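Penrose Tabletop Sim, data card

Summary

Penrose is a set of simulated manipulation episodes for training policies that learn from demonstrations. Every episode takes place in a rendered home interior with one arm mounted beside a work table. There are 600 episodes across 23 tasks. The set was built at Tromeck and is maintained by Lina Kassab.

How the episodes were made

An operator drives the arm in the simulator through the Fisberg teleoperation client. Object positions and table clutter are reset at random before each episode. Operators see the task text and nothing else, so they choose their own grasp and approach. We did not ask for the shortest path, and some episodes include a second try at the grasp.

What is in an episode

- Rendered color images from a fixed viewpoint
- Joint positions and gripper opening
- The task text, in English
- A success flag, set by the operator at the end

Objects

Tables hold a mix of task objects and distractors. Distractors are never named in the task text. Textures vary a lot in quality, and a few objects are hard to identify even for people. We left those in.

Tasks

1. Pick and place. The largest group, with 100 episodes held out for testing.

2. Tool in container. The arm holds a flat utensil and works with the blade inside a bowl. Books and other items share the table. 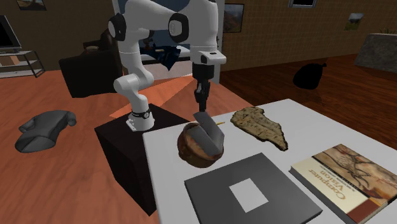
3. Push to region. No grasp needed. The gripper stays closed.

Known problems

Contact between thin objects and the table is unreliable, and small items sometimes jitter at rest. Success flags in the push group were set by 2 operators who used different cutoffs. Plarnport, the loader, skips episodes with missing joint data without a warning. A fix is planned for June.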